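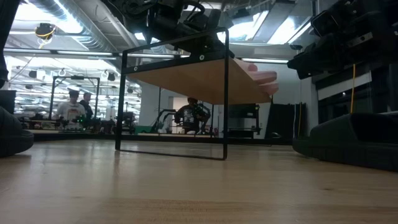

*Small metal rack with the wooden panel, on the bench top.*

20/05/2026 – Second go at the beeswax finish for Helju's spoons, and I'm much happier with it than I was with the February batch, which stayed tacky for days (sorry again, Kayode!). I melted 50 g of wax into the walnut oil, very slowly, and gave each spoon 2 thin coats with 40 minutes between them. Nia thinks the smell is lovely and wants a jar to take home to Jusley, so I've put one by for her.

The birch ones drank up far more than the cherry – worth remembering when we do the big order for Flornthorpe. Verna still has my good brush. Next time, try straining the oil first, and ask Gediminas where he buys his.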